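Wurkcombe lab extends hand-guided training to two-handed tasks

Teleoperated sessions now cover striking, gripping and passing objects

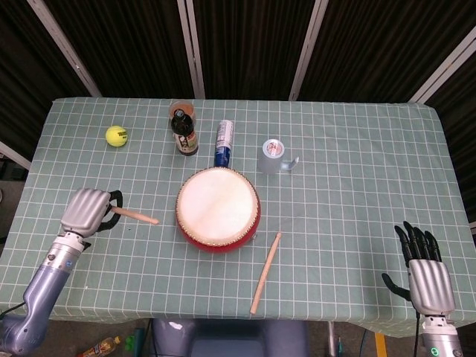 The drum task at Wurkcombe, with one stick in the robot's left hand and the second on the cloth.

The Malik manipulation laboratory at Wurkcombe has added a set of two-handed tasks to its programme of training by remote control. The work began in February and uses a two-armed robot with multi-fingered hands, driven by an operator wearing sensing gloves. The laboratory has so far stored 1,755 demonstrations across the whole programme, including the single-arm tasks completed last year.

In each session the operator carries out a task through the robot and the system records joint angles, finger positions and the view from the head camera. A control policy is then trained on the recordings. No motion is written by hand. If a demonstration fails, it is kept in a separate store and marked with the point at which it went wrong.

The drum task was chosen as a test of grip under repeated light impact. A drumstick is thin and smooth, and it turns in the fingers when the tip meets the drumhead. The operator has to close the left hand on one stick, pick up the second with the right, and then strike the head with both. Household items such as a tennis ball, a bottle and a metal mug share the table with the drum, so the policy must learn to reach past objects that play no part in the task.

"Most of the lost time is in the second pick," said Helmi Honkanen, who leads the project. "The stick lies flat on the cloth and the fingers have very little clearance under it. Operators tend to press down too hard on the first few attempts."

The gloves and the software that maps them to the robot were supplied by Eseck. The mapping does not copy the human hand joint for joint. It matches fingertip positions and lets the software work out the finger angles, which leaves small errors when the hand is nearly closed. Aarne Suominen, who maintains the link, said a revised calibration routine had reduced those errors but had made the start of each session slower. Calibration now takes 7 minutes per operator and must be repeated if the gloves are removed.

Delay between glove and hand is held to a maximum of 40 milliseconds. Above that figure the recording stops and the attempt is thrown out. According to Suominen, operators adjust to a longer delay without noticing, and their timing becomes unsuitable for training.

The laboratory has also compared remote control with direct guiding, in which a person takes hold of the arm and moves it through the task. Direct guiding gave smoother arm paths and needed no gloves. It proved less useful for the fingers, which could not all be placed by one person at the same time, and the person's own arms often blocked the head camera. It will be kept for arm-only tasks such as wiping and pushing.

The table cloth is printed with a square grid. Staff use the squares to set out objects from a written list before each attempt, and the list is changed between sets so that the policy does not come to depend on fixed positions.

Iolanda Seixas, who runs the training side, said early policies for the drum task could bring the held stick to the drum but were unreliable on the second stick. Further demonstrations will concentrate on that step, with the loose stick placed at a wider range of angles. She declined to give a success rate before the test set is complete.

Recordings from the two-handed tasks will be passed to Clider, the project's industrial partner, which intends to use them in work on packing and light assembly. Clider is funding up to two further operator posts at the site.

The next tasks on the list are unscrewing a bottle cap and handing a mug from one hand to the other. Both will use the same table and the same gloves. Sessions on the cap task are due to start once replacement fingertip pads have been fitted to both hands.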